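Zwischenbericht Projekt Vevdale, Oktober
An: Thérèse Lapointe

Liebe Thérèse,

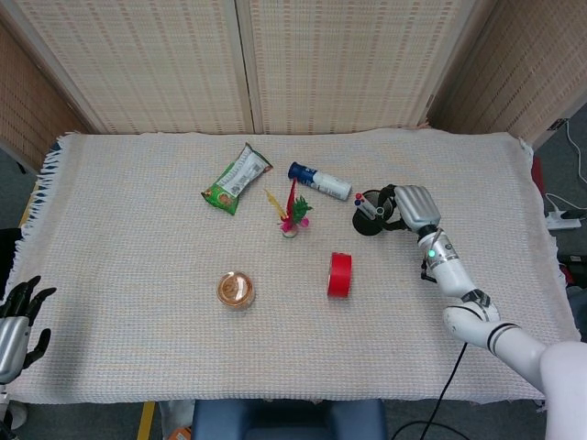 du wolltest wissen, warum wir beim Greifen hinter dem Plan liegen. Kurz gesagt: die rechte Hand. Seit dem Firmware-Update von Clinard meldet sie beim Schließen ab und zu Überstrom und lässt dann einfach nicht mehr los (beim ersten Mal habe ich ganz schön geschwitzt!). Am Sonntag ist das gleich 2-mal hintereinander passiert, danach habe ich den Arm stromlos gemacht und die Finger von Hand gelöst. Verletzt wurde niemand, kaputt ist auch nichts.

Von bisher 3340 Greifversuchen sind mehr als 30 so hängen geblieben, fast alle an runden Sachen wie dem Stiftehalter. Mein Verdacht ist der Drucksensor im Daumen, Breathnach tippt eher auf die Kalibrierung. Wir probieren jetzt beides durch.

Bis dahin fahren wir mit halber Griffkraft, und nach 10 Sekunden Haltezeit öffnet die Software zwangsweise. Der Ersatzsensor ist bestellt, die Rechnung geht auf den Topf Duller, falls das für dich okay ist?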